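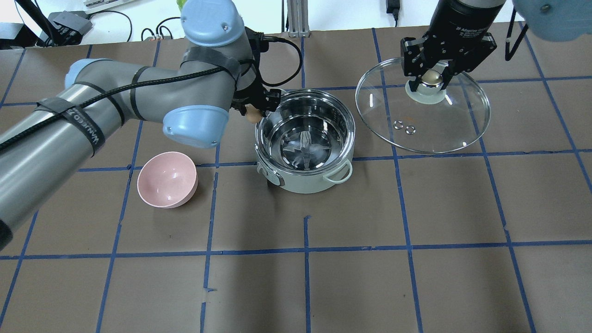 Section 4 is where you finally get to show the robot something, and I've picked a cooking task for it because that's the one I've taught the most often on the Mellislow two-arm bench. You'll be driving both arms from the Lirell hand controllers, one per hand, and the software records everything you do as a demonstration. One arm takes the lid off the pot and holds it out to the side, and the other picks the food up and lets go of it inside. I do the lid with the right arm, gripping it by the knob and tilting it well clear of the rim, and I carry the food over with the left. The pink bowl stays down on the paper to the left of the pot, close to where the left arm works. If you're left-handed you may want to swap all of that around, which is fine, but pick one way and stick to it for the whole set.

4.1 Before you start

I'm assuming you've been through Section 3 and both arms come up green in the Wulell console. If one of them is still amber, go back and home it again. Don't try to record with an amber arm. I've done it, and every file from that afternoon had to go in the trash.

1. Cover the table with brown paper and tape it down flat. Pull it tight, because a wrinkle will catch the bottom of a light bowl and drag it.

2. Lay out the grid with blue tape. It doesn't have to be pretty (mine never is, and I leave the little torn bits where the lines cross). You only need it so you can put things back in the same neighborhood after each run.

3. Set the pot near the middle of the table with its lid on. Leave it unplugged. We're teaching the arms where to go, so there's no need for heat and no need for the blade to turn.

4. Put the bowl down on the side of the arm that will be carrying.

5. Check the cables along both arms. Move each elbow and each wrist through its full travel by hand, with the motors off, and watch that the cable has enough slack at the far end. If it pulls tight anywhere, undo the nearest strap, feed a bit more cable through and close it up again.

CAUTION: If your pot has a blade in the bottom, treat it as sharp even when it's unplugged. Reach in with a tool, never with bare fingers, and never while the arms are powered.

4.2 Picking up the controllers

6. Stand where you can see straight into the pot. I know the chair is tempting! But from a chair you'll be guessing at the last couple of inches, and the robot will learn your guesses.

7. Hold both controllers in front of you at elbow height, then press and hold the two side buttons together. You'll hear one beep per arm. From that point on the arms follow your hands.

8. Start with the speed scale at the lowest setting. The arms will feel sleepy. Give yourself 12 practice runs like that before you touch the slider.

9. Squeeze each trigger slowly and watch the fingers close. The trigger controls how far they close, and the force limit is set separately under Grip in the console.

Note: If your wrist gets twisted into a silly position, let go of the side button, turn your hand back to something comfortable, and press again. The arm waits for you. We call that clutching, and you'll do it constantly without thinking once you've had a day on the controllers.

4.3 Recording one demonstration

10. Tap the foot pedal once. The bar at the top of the console turns red and the timer starts.

11. Bring the lid arm down over the knob. Line up the fingers on either side of it before you close. If you close while you're off to one side, the lid gets shoved across the rim and you'll be chasing it.

12. Lift straight up first, then out to the side, then tilt. In that order, please. Tilting early knocks the edge of the lid on the pot, and with a glass lid that's a sound you don't want to hear.

13. Park the lid arm off to the side and hold still. Keep the trigger squeezed! I've dropped exactly one lid in my life and it was because I relaxed that hand to look at what the other one was doing.

14. Pick up the food with the other arm. Use something small and firm to begin with. Soft things squash at the default grip force, so if you're going to use them, drop the limit a step first.

15. Come in over the rim with some height to spare, then lower and open the fingers. Don't fling it. Pause for a beat after you let go so the recording has a clean ending for that move.

16. Back the empty arm out, bring the lid back over the pot, set it down level and release.

17. Tap the pedal again. The bar goes gray and the console asks you to keep or toss the run.

Note: Toss any run where you bumped the pot, even if it all worked out in the end. Small wobbles in your path are okay, and so is a slow correction on the way to the knob. What hurts is stopping in midair to think. The robot will copy the stopping, too, and then you've got an arm that hangs over the pot for no reason at all.

4.4 Putting everything back

18. Release the side buttons before you reach onto the table. Wait for the double beep. The arms hold position but they're no longer listening to your hands.

19. Take out the food, put the lid back on if it isn't already, and set the bowl down again. Use the grid to get close, but do move things a little between runs. Half a square is plenty. I turn the pot a few degrees as well, so the handle isn't always pointing the same way.

20. Write the run down if something odd happened. My notebook says things like "528 — lid slipped on knob, caught it, kept" and I've been glad of it more than once.

CAUTION: Never clear the table with one hand while holding a controller in the other. Put both of them in the cradle.

4.5 How many do you need?

People ask me this before anything else, and I always disappoint them. For the lid move on its own, I was getting decent results out of a small set. Adding the second arm pushed it up a lot. My full set for this task came to 1457 kept runs, spread over a good few weeks, and I wouldn't record for more than an hour at a stretch. Your hands get lazy and it shows in the files.

4.6 Trouble I've run into

The lid spins in the fingers. You're gripping too high on the knob. Come down a bit further before closing, and check the finger screws while you're there.

The arm lags behind my hand. Something else on the computer is eating the connection. Close the replay window first. If that doesn't cure it, restart the Ho bridge from the console menu and press the side buttons again.

The fingers won't open inside the pot. Your trigger has drifted. Let go of it completely, count to three, then squeeze and release once — that resets the zero.

The console says "joint near limit" when you hold the lid out to the side. Move the pot one square toward the middle of your reach and try again. You may need to re-check the cable slack afterward, as in step 5.

Replay looks jerky but the run felt smooth. Check the playback rate before you toss anything. It goes back to the default every time you open the program, and yes, I've complained.

Once you have a first batch of kept runs, go on to Section 5, which covers trimming the starts and ends.

Section last updated Jun 27, 2019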